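April 28, 2025

Bench notes, packaging corner

Long entry today, sorry to whoever has to read it back (probably me, in December, looking for one number). I finally got a proper stretch at the marble-pattern table with the small white cartons and I want to get it all down while it is still fresh.

First, the stock. Jiltis sent the new board in the same white as before, but it is a touch stiffer and it does not like being folded in a hurry. I scored a few by hand along the old lines and got a soft corner on nearly every one. Then I moved the score in by 2 mm and went slower with the bone folder, and the corners came up beautifully crisp. I was so pleased that I walked one over to Esben to show him, and he was very patient with me. Batch number on the wrapper is 2867. Please keep that wrapper! It is pinned over the sink for now.

The flaps are another story. The tuck end on the small size is still too long by a hair, so it bows when you close it and then creeps open again if you leave it over lunch. Bláthnaid thinks we should trim the tuck and leave the dust flaps alone. I had been thinking the other way around, but I tried hers first and I have to admit it closes with a nice little click. I'll do a fresh set of both so we can compare them side by side with clean edges, and not with my thumbprints all over them.

About the tabletop. I know there was grumbling when we picked that dark brown with all the cream and white veins, and I grumbled too, but for white cartons I have come around to it completely. A white box on a pale bench just disappears, and you end up squinting at the edges. On the brown it stands right out.

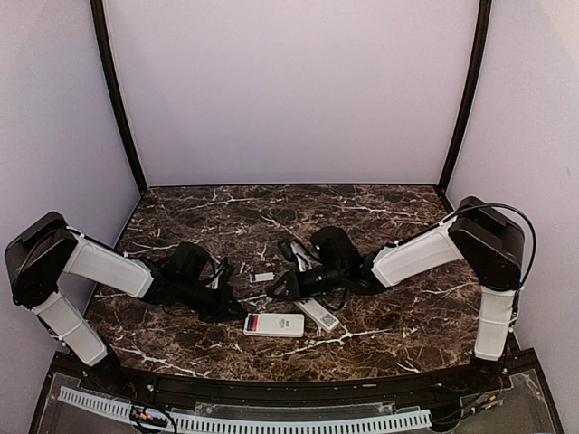
The one place I would be careful is on top of the bright veins. If a carton edge falls along one of them I lose the line for a moment, and twice I thought I had a bent edge when I was only looking at the pattern. So I have gotten into the habit of sliding things over to a darker patch before I judge them. Asger suggested a sheet of plain brown paper for the close checks, and I have put one in the drawer, second from the top, under the rulers.

Weights, for the record: the stack of flat blanks came to 724 g on the big scale, and after trimming and throwing out the soft-cornered ones I was left with 435 g. That is a lot of waste, I know. Most of it was my own doing before I moved the score line, so please don't hold it against the board.

Glue: still on the Tillman stick for samples. It grabs well enough but leaves a shine if you go past the seam. Wipe the nozzle – I forgot, and paid for it.

Still to do:
Cut the new tucks, both versions.
Ask Oddur whether Gangate want the larger box in the same board or the heavier one.
Sharpen or replace the blade in the little trimmer, it is dragging.
Find the good bone folder. Villads, if it is in your apron again, I forgive you, but I would like it back before I start on the next set.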